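Quand Pouran Farahani pousse la porte de la maison Buddale, elle commence toujours par saluer les murs. « C'est idiot, me dit-elle en riant, mais ils ont 164 ans, on leur doit bien un bonjour ! » Elle préside l'association culturelle qui occupe les lieux et elle m'a reçu tout un après-midi de janvier, avec du thé, des biscuits et beaucoup de digressions.

La maison fut bâtie pour la famille Rezaei, des négociants en grains qui aimaient la musique et recevaient volontiers. « On dansait au rez-de-chaussée et on parlait affaires à l'étage, raconte-t-elle. Parfois l'inverse, si j'en crois les lettres. » Elle en a lu 149, conservées dans une armoire du palier, et elle m'en aurait bien récité la moitié.
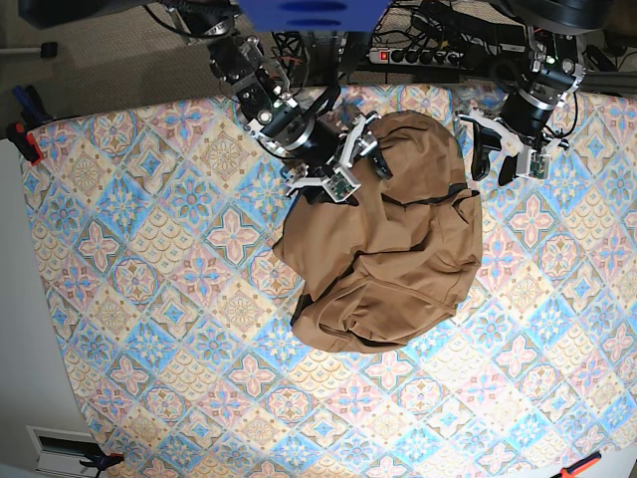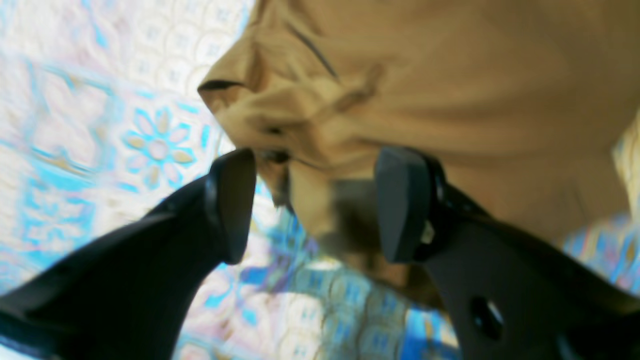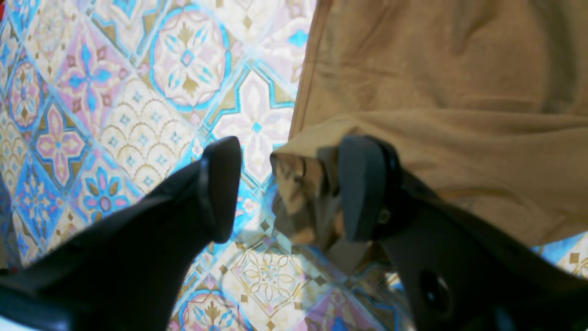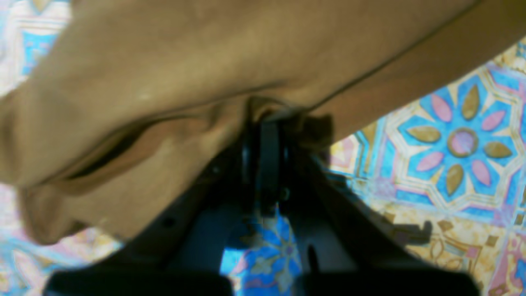 Étoffe brune et motifs pastel, maison Buddale (trois premières vues).

Manouchehr Jafarzadeh, qui nous avait rejoints entre-temps, se souvient surtout des années difficiles, lorsque le toit prenait l'eau et que le conseil de la ville d'Ornen parlait de vendre. « Il pleuvait sur le piano, vous imaginez ? On a joué quand même, devant 30 personnes en manteau. » Les travaux ont duré 3 hivers, et la grande salle a retrouvé son parquet et ses concerts.

Et maintenant ? Pouran voudrait rouvrir le petit salon Stumo, côté jardin, pour des lectures du soir. Elle hésite encore sur la couleur des rideaux. « Manouchehr veut du vert, soupire-t-elle. Reprenez donc un biscuit, on va vous montrer les échantillons. »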